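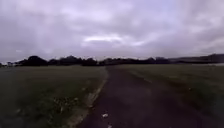 Call for participants: walking a path alongside an outdoor robot in poor light

The Stallus project is looking for adults to take part in a study of how a wheeled robot should behave on shared paths at dusk and in dull weather. Sessions take place outdoors, on a tarmac path through open grass. You do not need to know anything about robots, and we would like to hear from people who have never been near one.

What the study is about

Our robot finds its way by camera. Over the past year we have worked on a method that lets it judge how sure it is of the path edge at each moment, and slow down or keep further in when it is unsure. In daylight the edge of a path is easy to pick out. When the light goes, tarmac and grass become almost the same shade in the camera picture, and one side of the path may be much harder to make out than the other. A worn, pale verge can still be followed. A verge that fades into dark turf often cannot.

We tested the method on 1179 short recordings made in low light. Compared with our earlier software, the robot strayed on to the grass less often and stopped for no reason less often. It still makes mistakes. The commonest is treating a leaf or a bit of litter as something it must drive around, and the second is drifting towards whichever edge it can see best. Both of these matter more when someone is walking next to it.

So far the robot has driven these paths without company. We now need to know what its slowing down and shifting sideways looks like to a person on foot, and whether people can tell what it is about to do. A robot that is careful by its own measure may still be annoying or worrying to walk beside. We have no results on this yet.

What you would do

Each person attends one session lasting up to 3 hours, including breaks and time indoors. You will make 8 walks along the same stretch of path. On some walks the robot will travel ahead of you, on some it will come towards you, and on some it will keep level with you. You will be asked to walk at your normal pace. On 4 of the walks the robot will run the new method, and on the others it will run the earlier software. We will not tell you which is which until the end.

After each walk you will answer a short set of questions on paper, with a torch and a clipboard provided. At the end there is a recorded conversation indoors, where you can say whatever you like about how the robot behaved. We are as interested in complaints as in praise.

A member of the team walks behind with a stop control at all times. The robot moves no faster than a slow walk during sessions. You may stop or leave at any point without giving a reason, and you will still be paid for the full session.

Who can take part

You should be 18 or over and able to walk outdoors on level ground for short spells with rests between them. People who use a stick, a frame or a wheelchair are welcome, and so are people with reduced sight. Please tell us beforehand so that we can allow more time. We would particularly like to hear from anyone who regularly walks, cycles or wheels along unlit paths in the evening.

We cannot take people who have worked on the Stallus software or who took part in the Soko trials. Those trials used an earlier version of the same robot, and people who were in them have already learned its habits.

Please leave dogs at home for this one.

When and where

Sessions run from November to the end of February and begin at 3.30 pm, so that the first walks are done while there is still some daylight and the last ones after most of it has gone. We go ahead under heavy cloud, which suits the study well. We do not go ahead in ice, strong wind or steady rain — if we have to cancel, we will telephone by noon and offer you another date.

The path is flat and surfaced throughout, but it is not lit. There are toilets and hot drinks in the building where we meet. Directions and parking details are sent out with your booking. Wear warm clothes and shoes you are happy to get muddy. We have spare reflective jackets in most sizes.

Payment

You will be paid for your time by bank transfer after the session, and we will refund local travel costs if you keep your tickets or note your mileage. The amount is set out in the information sheet, which you will get before you decide anything.

What we record

The robot's camera records throughout each walk, and you may appear in the pictures. We also log its speed, its steering and how sure it was of the path edge. Faces are blurred before the recordings are passed to anyone outside the team. Your written answers are kept under a number, with your name held separately. You can ask for your material to be removed at any time until the analysis begins in March. After that we will no longer be able to pick it out from the rest.

A summary of the findings will be sent to everyone who took part and wants one. It will cover the walks that went badly as well as those that went well.

How to apply

Write to Marilou Catacutan, study coordinator, using the contact form on the Stallus project page. Give your name, a telephone number, the months you could manage and anything we should know about how you get about. You will receive the information sheet and consent form to read at home. Sending in your name does not commit you to anything.

Places are given in the order people apply, except that we will hold some back for people with reduced sight or who use a walking aid. If you are not given a place we will ask whether you would like to go on the list for the spring sessions, which will use a different path.

Related items

Soko trials: summary for participants
Field assistant wanted, Stallus project (part time, winter)
Yatsenko workshop: testing outdoor robots in bad weather
How the robot judges a path edge — a short guide
Ader test site: access and opening times
Call closed: indoor corridor study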